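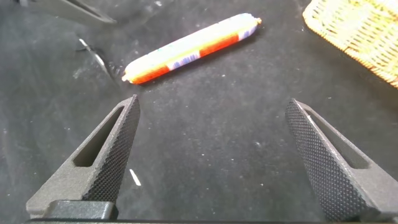 I'm shopping for a new barbell for the garage and I'm stuck on the knurling. My old bar is close to smooth in the middle of the grip area, where my hands go, and I lose deadlifts at the fingers well before my back or legs are done. What I think I want is a fine diamond pattern, close to what's on the inner faces in the photo, small raised points packed tight in a regular grid. Every bar I've held at a commercial gym was either worn out or so coarse it tore the skin under my ring finger. I train four times a week, and I press and row with the same bar, so it has to be something I can hold often. My best deadlift is 325 with straps and a good bit less without. The two I keep going back to are the Roltine general purpose bar and the Zelenák power bar. The Roltine is $179, the Zelenák is more, and I can't handle either one before I buy. What are people using, and do you regret it?
Posted by garage_door_open

Fine and dense holds better than people expect. The big coarse diamonds feel impressive when you pick the bar up in a store, but they only touch your hand at the points. With a tight pattern there is more contact, and your skin settles down into it. I've had the Roltine for three winters and I would buy it again. No center knurl, if you care about that for front squats or cleans.
Posted by plate_rattle

I disagree with plate_rattle. I had a Roltine and sold it. It was fine for rows and presses. Once the pulls got heavy and my hands got sweaty, it rolled. A power bar is made for this and the Zelenák is a power bar. You get used to the bite in a month. Keep your calluses filed down and put the bar in the right place in your hand, at the base of the fingers, and it won't tear you up.
Posted by norm_pulls_conventional

Do you use chalk?
Posted by hazelwick

@hazelwick No. It's an attached garage and the door to the kitchen is right there. I tried liquid chalk once and didn't like the feel.
Posted by garage_door_open

Then start with chalk before you spend anything. Put a shallow bowl on the floor, keep the block in it, and rub your hands over the bowl. I've got carpet in half of my space and it isn't a problem. If you try it again with the liquid kind, let it dry all the way before you touch the bar. Most people grab too soon and then say it's slick.
Posted by hazelwick

Chalk will help, but it won't fix a bar with no texture left. I had a smooth hand-me-down bar for years and chalk got me one or two extra reps. New bar got me the rest.

For the OP: look at the finish as well as the pattern. The same knurl feels different under different coatings. Thick chrome fills the valleys and rounds off the points. Bare steel gives you everything the cutter left, and then it rusts if you ignore it. Black oxide is close to bare steel in feel and only a little better on rust. Zinc starts out okay and gets dull. Stainless is the one I'd pick if money didn't matter, and it does. Where do you live, and is the garage heated?
Posted by tin_lantern

Not heated. Humid in summer, and in October it starts getting damp in the mornings, enough that the concrete sweats by the big door. The old bar has orange freckles on the sleeves.
Posted by garage_door_open

Then I'd skip bare steel unless you're willing to brush and oil it. Mine gets a nylon brush after every session and a thin wipe of 3-in-One every couple of weeks. Takes me a few minutes. If you know you won't do it, buy a coated bar.
Posted by tin_lantern

Nylon is fine for weekly cleaning. For caked chalk you want brass, used lightly. Don't use a steel wire wheel on a drill. My brother-in-law did that to an Ollside bar and took the edges right off in one afternoon. It looked brand new and felt like a broom handle.
Posted by plate_rattle

On the Ollside, has anyone here bought one lately? I see it listed as "medium" but I've seen "medium" mean just about anything. There's no standard for it. One company's medium is another company's aggressive.
Posted by hazelwick

I have one, bought in the spring. It's mild. I'd call it milder than the Roltine. Good for high-rep stuff and cleans, and my wife likes it for everything. I wouldn't choose it for the problem in the first post.
Posted by soup_and_squats

Igor Machala here, I use my real name on most of these boards. I coach out of a small gym and we have all the bars mentioned so far except the Ollside. My opinion, for what it's worth:

Knurl depth matters less to most lifters than whether it's even. Run your palm along the bar from the collar inward. If the texture changes halfway, your two hands are holding two different bars, and the weaker side opens first. I've sent back bars for this. Check it the day it arrives while you can still return it.

Second, the shape of the points. There are three common ones. Some come to a sharp peak, some have flat tops, and some have a little crater in the top with an edge all the way around. The sharp peak feels the roughest for the least depth. The crater type feels mild on a light bar and then locks in when there's weight pulling down. For someone who wants to use one bar for presses, rows, and pulls, I like the crater type best. The Zelenák is the sharp peak type. The Roltine is flat topped.

Third, if your grip is the limit at a weight your legs can handle easily, train the grip. At the end of each pull session, take the last rep of your last set and hold it at the top until just before it slips. Do it without straps. Write down the time.
Posted by Igor Machala

Good post, but I don't agree on peak type being the wrong choice here. He said deadlifts are the problem. Presses don't need anything special and a sharp bar doesn't hurt you in a press.
Posted by norm_pulls_conventional

I said I like the other one best for one bar. He can buy the Zelenák and be happy with it. But a sharp bar does bother people on high-bar squats and cleans, and on days when their hands are already sore. He trains four days. If it were two days I'd worry less.
Posted by Igor Machala

You could also switch to hook grip or mixed grip and keep the bar you have. OP, how are you holding it now?
Posted by soup_and_squats

Double overhand until it slips, then straps. I tried mixed and I always felt twisted. Hook grip hurt my thumbs so much I quit after two sessions.
Posted by garage_door_open

Hook gets better if you stay light for a while and tape your thumbs. I did nothing but 100 pounds for sets of five with hook until I stopped thinking about it. It took most of a month. If you try it at your working weight on the first day, of course it hurts.

Also check the diameter. The power bars are usually thicker than the general purpose ones, and if you have short fingers that alone can cost you the hold. I changed to a slightly thinner bar and it did more for me than any knurl.
Posted by soup_and_squats

Seconding the diameter point. People skip over it and argue about the pattern. I have small hands and the thicker bars are simply harder for me. Measure from the crease of your wrist to the tip of your middle finger and compare with somebody who likes the bar you're looking at.
Posted by hazelwick

I've never seen hand length predict anything. My training partner has hands like a kid's and holds more than I do.
Posted by norm_pulls_conventional

Okay. It's still easier to close your hand around a thinner bar.
Posted by hazelwick

One more place to look: Suka does a bar with the crater style knurl. I don't own it. A guy at my old gym had one and let me pull on it a few times, and it was comfortable warming up and didn't move when it got heavy. The sleeves were noisy. Last I checked, the price was between the Roltine and the Zelenák, but shipping was slow.
Posted by tin_lantern

Thanks, I hadn't heard of that one. I went out and felt along the old bar like Igor said, and the texture is fine out by the collars and almost gone where my hands sit, with the left side worse. The left hand is the one that opens first. I had been blaming the hand.

I'm going to get chalk this week and do the holds at the end of the pull days, and I'll order either the Suka or the Roltine after that. Leaning Suka if they'll give me a shipping date. Is the noise something you can fix with oil, or is it just loose sleeves?
Posted by garage_door_open

Depends. If it clanks when you set it down, that's play in the sleeves and oil won't change it much. If it squeaks when it spins, a couple of drops at each end, stand it up overnight, then flip it and do the other side. Put a rag under it.
Posted by tin_lantern

And don't get the oil on the knurl.
Posted by plate_rattle

Home Forums Equipment Training Logs Classifieds Search Log In
Last updated: 7:42 PM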